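Illow opens orders for two-arm bench kit, dishes first

Monday, December 6, 2021

Illow started taking orders this morning for its two-arm bench kit, called Semby. First units ship in April. Price is $2,632 per arm, controller included, enclosure extra. No discount for buying the pair, we asked.

The pitch is simple enough. Small labs, teaching shops and commercial kitchens that want to try handling work without putting a full industrial cell on the floor. You get the arms, grippers, cables, mounting plates and a software license good for 18 months. After that the license renews yearly. Illow would not give a renewal price, says it will be posted before the first boxes go out.

The company is leading with dishes. Plates into a rack, plates out of a rack, plates from one arm to the other. Uyên Tô, product lead, said on the call that the team picked plates becuase customers kept asking for them.

"Everybody who came through had some version of the same job," she said. "Flat thing, has to stand up in a slot, don't chip it. So we built the starter routines on that."

Four routines come preloaded: pick from flat, rack, unrack, hand over. Anything past that you teach yourself by moving the arms by hand and saving the points. There is a scripting option too. We haven't tried it, the docs weren't up at press time.

Both arms mount along the front edge of the work surface and reach toward the back, which leaves the middle open for whatever you are sorting. Each has a parallel-jaw gripper. The demo setup runs in a white-walled enclosure with a wire rack and a mix of plates, glass one included. Clear glass is where a lot of cheap vision packages fall down, so worth watching that one. Tô says the kit handles it under even lighting. Under a window at 3 p.m., less so, and she was upfront about that.

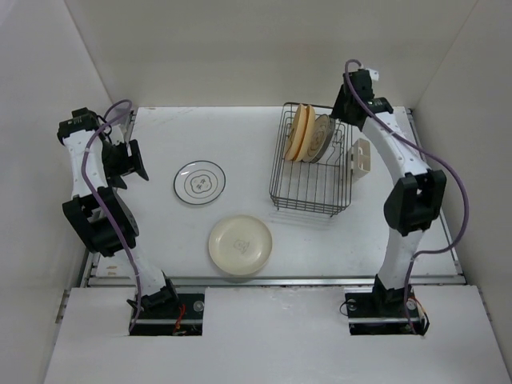 What early users say

Bellamy, the catering outfit, has had a pre-release pair since summer. Beryl Parsons runs the wash room there and was asked to put it through a normal week, or as normal as it gets with a bench-size machine.

Her take, mostly good. Racking is steady. Slow next to a person, she figures a decent dishwasher laps it easy, but it keeps the same pace at the end of a shift. Plates with a raised rim go better than dead flat ones, the grippers get under the edge. Thin saucers were a pain untill they swapped the finger pads.

"I wouldn't send anyone home over it," Parsons said. "I'd put it on the end of the line where it's dull."

Complaints: setup. Took her crew two full days, most of it spent getting the arms to agree on where the table was. Illow says the calibration step has been redone since then and a mat with printed markers now comes in the box. Parsons hasn't tried the new one. She also wanted a proper wipe-down cover for the joints. Not in the kit. Illow is "looking at it."

Noise was no problem, she said. Fans in the wash room are louder.

What's not included

No table. No camera either in the base kit, which will surprise some buyers. The routines can run off fixed positions without one, but if your plates don't land in the same place each time you will want it. Camera bundle is a separate line on the order form and was showing "price on request" when we looked.

Not rated for wet areas. Illow is pretty firm on this. Dry side only, after the washer, and standing water on the bench voids the warranty. Warranty otherwise is one year on arms, 90 days on finger pads.

Who else

Tindetti has a single-arm kit in the same price neighborhood with a longer reach, but no two-arm handover out of the box. You can rig one with a pair and some scripting. Tindetti told us a two-arm package is planned, no date.

For a shop that only needs stuff moved from A to B, one arm is likely plenty. Where the second one earns its keep is turning a plate around or passing it across to a rack the first can't get to cleanly.

Ordering

Direct from Illow only for now, no resellers. Deposit is 10 percent, refundable until the unit ships. US and Canada first, Europe "later in the year," which could mean anything. Schools can ask for deferred billing.

We have a loaner on the list and will post a full review once it has been on our own bench for a while. Questions you want tested, send them in, especially odd-shaped dishes. We already have bowls down.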